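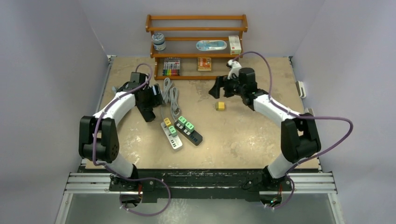
pipistrelle: I'd want to see where the £300 comes from before I let anyone talk me into it. Their leaflet says "up to", and a person saving tuppence a year is also saving up to £300.

Search the forum Enter keyword Go

Last updated: April

Re: Fivovora "sleeping power" leaflet, worth doing?

gatepost_left
Fair point on the "up to". For anyone who hasn't had it through the door, the leaflet has gone all round Omstead. It says the average home throws away money on things left on standby, and that their Sowa plug will spot when a thing isn't being used and cut it off. You pay for the plug, and then there's an app with a monthly charge after the free spell. I rang up to ask what the average home was meant to have in it. The chap said he'd get back to me and he hasn't.

brown_teapot
I've got 2 of the plugs and I like them. One on the telly, one on the computer desk. Bills are down on last winter. I know everyone on here enjoys a moan but they do what they say on the box.

pipistrelle
Bills down compared with what, though? Last winter was bitter. Did you have the heating on less? Has your tariff changed? You can't pin it on the plug unless you know what the telly was using on standby beforehand.

brown_teapot
No I don't know what it was using beforehand. That's why I bought a thing that tells you.

pipistrelle
And what did it tell you?

brown_teapot
It gives you leaves. You get more leaves if you've been good.

gatepost_left
Leaves!!

underthestairs
Not going to be popular but I think you're being a bit hard on them. Standby waste is real, especially with old kit. My father-in-law's old stereo hummed away all day and the back of it was warm enough for the cat to sleep on. Get rid of a few like that and you'd notice. I agree the figure is silly but the idea isn't.

pipistrelle
I don't dispute the idea. I dispute paying monthly for something a switch does. We've all got switches on the wall.

underthestairs
Mine are behind the wardrobe. Not everyone can get down there either, my mum can't.

pipistrelle
Then I'd spend the money on a lead with a switch you can reach. You buy it once. 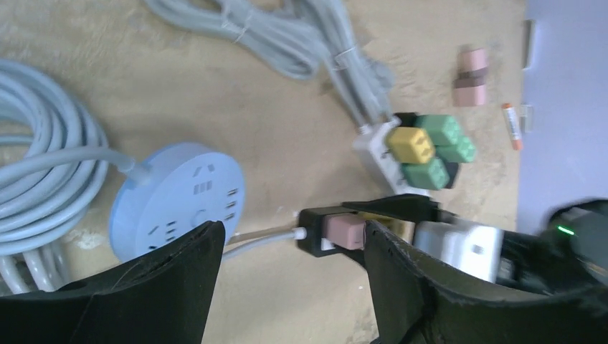
Reading time: 2 min

halfpast_kettle
Long one, sorry. I did this properly over the winter because I got fed up of arguing with my brother about it.

I borrowed a plain plug-in meter from the library. Ours lends them out, you just ask at the desk, and it's worth checking if yours does. Then I went round the house putting it on one thing at a time and left it there overnight with the thing "off". I wrote it all down in the back of the address book.

Most of the phone and toothbrush chargers, with nothing on the end of them, were so low that the meter wouldn't show a reading. I'd been pulling those out every night for years and feeling very pleased with myself. The telly was low too, it's fairly new. The games box was the bad one, but that turned out to be a setting. It was on "instant start" and once I'd changed that it dropped right down. Cost me nothing. The printer was worse than I'd have guessed and gets used when somebody needs a returns label, so it now lives unplugged.

What I can't tell you is what the Sowa uses itself. It's on the wifi day and night, so it must use something. I looked on the box in the shop and it doesn't say. I wrote to Fivovora and got a link to the leaflet.

Things I found made a proper difference, none of which are in the leaflet: not running the tumble dryer on a half load, turning down the flow temperature on the boiler, and getting the draught under the back door sorted. I can't give you a neat total because we did them all in the same month, so take that as you like.

brown_teapot
So you're allowed to not know what made the difference, but I'm not?

halfpast_kettle
Ha. Yes, all right. I'm not charging anyone monthly for it though.

gatepost_left
The printer thing is interesting, I'll try ours. What about the broadband box? The leaflet has a picture of one with a sad face on it.

halfpast_kettle
I left ours on. It looks for updates in the night, and the landline goes through it now.

underthestairs
Leave it on if anybody in the house has a fall alarm, please. Some of them run off it. I'm surprised the leaflet doesn't mention that. I'm coming round to your way of thinking on the leaflet, not on the plugs.

marrowbed
Has anyone used the Flulberg one instead? Same sort of plug but no app fee. I've seen it in the hardware shop next to the bus station.

pipistrelle
Had one for 2 winters. It clicks. I used it for the lamp in the hall and it was fine for that. Saved nothing I could find.

marrowbed
Clicks how loudly?

pipistrelle
You'd hear it from bed.

gatepost_left
Fivovora rang back, by the way. The average home in the leaflet has an electric shower, a chest freezer and a hot tub pump. I asked how you put a hot tub pump on a Sowa and he said you wouldn't.

brown_teapot
I'm keeping mine.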